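Ticket: Desktop shuts off by itself, front office machine
Status: Closed
Opened by: Hanane Berrada
Handled by: Kaisu Seppälä
Office: Geretti

Original message from Hanane

Hi Kaisu, sorry to bother you again so soon after the label printer. The old tower under my desk has started turning itself off. No warning, no blue screen, just a click and then I'm looking at my own face in a black monitor. It happened twice this morning while I had the Clivetti order book open, and once while I was doing nothing at all except eating a pear. It comes back if I wait a bit and press the button. If I press it right away the light blinks and nothing else happens. I have moved my files to the shared drive like you taught me. Is it dying?

Reply from Kaisu, 9:40 a.m.

Hi Hanane, no bother whatsoever, and well done on the files! You have already told me the most useful thing, which is that it wants a rest before it will start again. That makes me think of heat first and the power supply second. Before I come over, could you do a few small things for me?

Please feel along the back of the case, where the fan blows out, and tell me whether you get a good breeze or only a whisper. Then look at what the tower is plugged into. If it shares a power strip with the little space heater (I know about the space heater, I am not cross), please give the computer a wall outlet of its own. And if you can bear it, jot down the time whenever it goes off.

Reply from Hanane, 11:15 a.m.

A whisper. Also it was on the strip with the heater, and I have moved it now. The carpet behind there is a disgrace. It went off again at 10:50 with the order book open, so I don't think it was the heater's fault, and I have apologized to the heater.

Log, first visit

Shut the machine down properly, unplugged it, held the power button in for a few seconds, and carried it to the break room, where the light is better. Side panel off. Quite a lot of gray fluff in the front vents and a solid felt mat of it between the fan and the fins of the cooler. I held the fan blades still with a finger and used short bursts of canned air, working from the inside out. If anyone is reading this later and thinking of using the vacuum from the supply closet, please don't -- it builds up static and the nozzle is big enough to knock something loose.

Put it back together and turned it on. Nice strong breeze. Started the Liao monitoring program and let it sit with the order book open. The processor temperature climbed to nearly 100 degrees Celsius and off it went, click, just as Hanane described. So the dust was real but it was only half the story.

Log, second visit

Took the cooler off this time. I ran the machine for a couple of minutes first so the old paste would soften a little, then powered down, unplugged, and loosened the screws in a cross pattern, a turn at a time. A small twist and it came away. The paste had gone to chalk, with a bare patch in the middle where there should have been contact.

For anyone on the help desk who hasn't done one of these, a word about handling. Lay the tower down on its side so nothing hangs. Touch bare metal on the case before you reach in. Leave the processor clamped in its socket unless you have a reason to lift it, and keep fingers off the lever while you clean. The processor area is the part of the board I'm talking about.
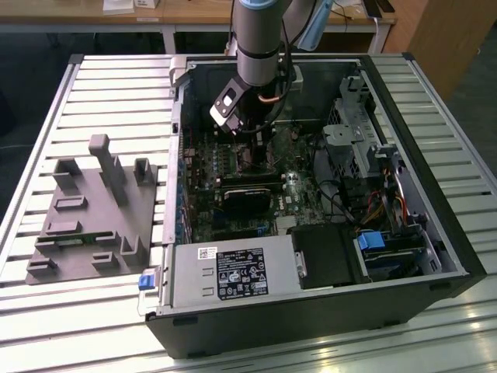
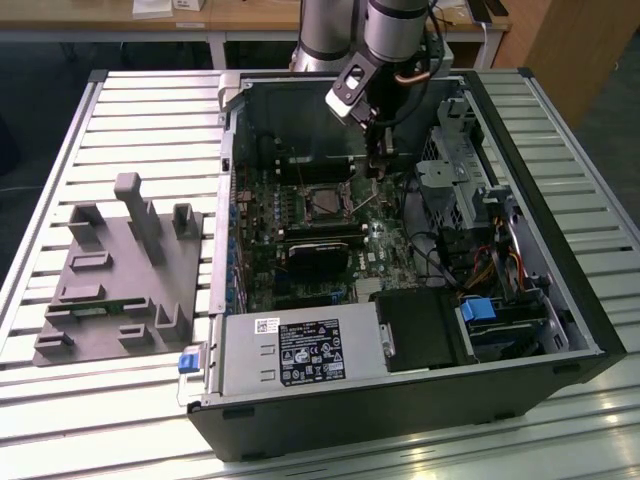 Same area from much closer:
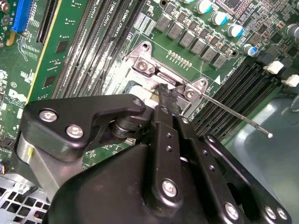 Cleaned the old paste off with a lint-free cloth and a little isopropyl alcohol, and did the same to the underside of the cooler. It took longer than I expected and I went through most of the cloths in my kit, so I'll be ordering more. New paste is the Trerer tube from the cabinet. A dab the size of a small pea, in the middle, and let the cooler do the spreading. Tightened the screws in the same cross pattern, and plugged the fan back in, which I mention only because I once forgot and spent a very silly afternoon wondering about it.

With the order book open and a big print job going at the same time, it now settles at 50 degrees and stays there. I left it running through lunch and had a very good lentil soup with Hanane and her sister. No shutdowns when we came back.

Reply from Hanane, 4:30 p.m.

Still on! It's quieter too, I hadn't noticed how much it used to roar until it stopped. Can I put the heater back if it has its own plug?

Reply from Kaisu

Yes, on the other side of the desk, please, and pointing at your feet and away from the computer. I'd also love to get the tower up off the carpet. There's a low stand in my storeroom that nobody has claimed and I'll bring it over with the printer labels. I've put a reminder in for January to clean the vents again. If it clicks off before then, write down the time and what you had open, and reply on this same ticket so it reopens and we keep all the notes together.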